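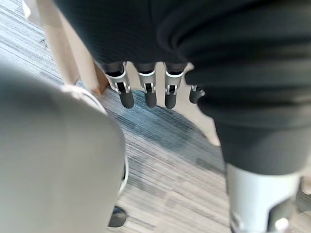

Four metal-jointed fingers, a great deal of dark gray knit, and a striped-looking carpet underneath.

Can it do the laundry yet?

I get this question more than any other. More than "will it take my job," more than "should I buy the mop one." My sister asks it, my dentist asked it with both hands in my mouth, and a reader in Tistberg has now written in three separate times to ask it, the last time just the subject line with nothing in the email. So okay! Laundry issue. Get your coffee.

Short version for the people who skim: sort of, slowly, and only the part of laundry that you probably like best.

Longer version. Look at that cloth up top for a second, how it sags and bulges and then tucks itself under in the dark bits where you can't tell what's going on. That's the whole trouble with laundry if you're a machine. A mug has a handle and it will have the same handle tomorrow. A sweater is a different shape every time you put it down. And the minute a hand goes in under it, the cloth hides the hand, so any camera looking from outside has lost sight of both the thing being picked up and the thing doing the picking.

You and I get around this by not looking. I fold in front of the TV. I find the collar with my thumb. I know there's a sock stuck in a sleeve before I've seen it (there is always a sock in a sleeve) because the sleeve feels fat. Fingertips do nearly all the work in laundry and we give them no credit at all.

In June I went to see Getachew Beyene, who runs the laundry at Buvcombe, the big retirement community out past the reservoir. Residents' clothes, bedding, kitchen linens, the lot. They put through 2,456 pieces on the day I was there, which he told me was a light one. He's been trying out a folding setup from Troltum for most of this year and he is the least excitable person I've ever interviewed about a robot, so I trusted him right away.

The Troltum machine does towels. It does them well! A flat rectangle goes in on a belt, a pair of arms takes the corners, and out comes a stack you could set a drink on. I stood there grinning at it like a kid at an aquarium. Then Getachew picked up a cardigan from the personal clothing bin and put it on the belt and said, "Watch this." The arms came down, took hold of a cuff and what I'm fairly sure was a pocket, lifted, waited, put it down. Lifted it again. Waited again. After the next try a light came on and it asked for help.

"It's very polite," he said, and folded the cardigan himself while still looking at me.

I timed him on a few after that, with permission. He was faster than I could work my phone. The machine takes 19 seconds on a bath towel, and he beats that too, but he gets tired and it doesn't, and he's got a whole building's worth of other things he'd like to be doing. That was his argument for keeping it. Towels are boring and they come in by the cartload. He'd hand over the towels tomorrow and never miss them.

What about the cardigans, I asked. He said the clothes are personal. People notice. One woman likes her blouses folded with the buttons out and a man on the second floor wants everything rolled, Navy style, and will send it back. Nothing about that is hard for the laundry staff, they just know it. I have no idea how you'd type it into a settings page.

So that's fixed arms at a belt. The other camp says forget belts, give the thing a real hand with real fingers and let it work the way we do. That's the camp Jemal is in. Jemal is the household project some of you have been sending me clips of (thank you, I have seen the sock one, please stop). Their summer notes list 830 attempts at picking up a single garment from the floor, and I want to say nice things about those notes, mostly for including the failures. Dull reading, lots of "lost grip" and "gripped two layers." Gripped two layers! I do that with pillowcases every week of my life.

I've come around a bit on fingers, I'll admit. I used to think they were for show. A two-jaw gripper is cheaper, it's tougher, there's less in it to break, and for boxes and bottles I still can't see why you'd want anything else. Cloth is where I waver. When you slide your hand under a heavy sweater to lift it, your fingers spread the weight out and it comes up in one lump. Pinch the same sweater in one place and you get a long dangling thing that drags its arms across the floor and knocks over a plant. Several fingers in a row, even stiff ones, ought to make a decent shelf.

But then look at how those joints are built, all brackets and slots and little pins. Lovely bit of machinery and I'd happily have it on my desk. I also own exactly one loose-knit sweater that I love and I would not let it near any of that. Snags are my big unasked question in every demo. They always use a nice smooth T-shirt! Somebody please bring a mohair scarf to one of these things and tell me how it goes. I asked Getachew about snags and he said the towel loops were fine on his machine and that he hasn't let it try anything crocheted. Residents make a lot of crocheted things.

The other thing I wanted to talk about is the floor. Laundry has this reputation as a table job and in my house it is a floor job. It starts on the floor, it goes through a machine, and, let's be real, a portion of it ends up back on the floor. Anything coming into my home would have to cope with carpet and chair legs and dark clothes in dark corners. A black T-shirt in the shadow of a bed is hard enough for me to spot at seven in the morning. Belt machines get to skip every bit of that. Somebody else has already done the finding, picking up, carrying, and laying out flat, and if you think about your own laundry I bet that's most of it.

I tried to write down what I do on a normal laundry night, start to finish, and got annoyed at how long the list was. Go around the rooms. Smell test. Pockets (tissues, always tissues). Turn the jeans inside out. Decide whether the red thing is going to run. Treat the spot. Load, set, start. Forget about it. Remember. Move it over, except the bra and the wool, those get hung. Clean the lint trap. Then fold, then match, then carry, then put away in drawers that are already too full, which takes a kind of two-handed shove that I've never seen a robot asked to do.

Folding is one line in there, and it gets nearly all the demos. I get why, it films well and there's a nice neat square at the end. If you asked me which line I'd pay to have taken off my hands it would be going around the rooms picking stuff up, every time, no contest. Followed by the putting away. I'd keep the folding. I catch up on my shows.

Where does that leave us? If you run a place with mountains of flat stuff, you can have some help now, and Getachew says to ask the vendor what happens when something that isn't a towel goes down the belt, and to bring your own cardigan to the showroom. He also says to check how long it takes to clear a jam and who's allowed to do it. His first one took most of a lunch break and it was a washcloth.

If you're at home with one basket and a cat, I'd sit tight. I haven't seen anything I could set loose in my hallway that would get a pile of mixed clothes off the floor and into a hamper without me hovering. Pieces of it, yes. The reaching under and the lifting are getting better, and I've seen clips this year that I'd have called fake not very long ago. Putting all the pieces in a row, in a house where someone has left a shoe in the way, is still a different matter.

To my reader in Tistberg: no, not yet, but write again next summer, and maybe put something in the body of the email so I know you're okay.

A couple of leftovers from the inbox. Several of you asked about fitted sheets. I asked Getachew about fitted sheets. He laughed for quite a while, then showed me how Buvcombe does it, with two people and a lot of walking toward each other, and I've tried it at home since with my husband and we had to stop. The machine isn't allowed to have them.

And for whoever wrote in to say that I should cover dishes next because dishes are "basically solved": they're on the list, I promise, and I have a roasting pan I'd like somebody to look at first.

Hit reply and tell me which laundry step you'd give away. I'm taking a tally, and I'll run the answers in the next issue along with the better sock stories.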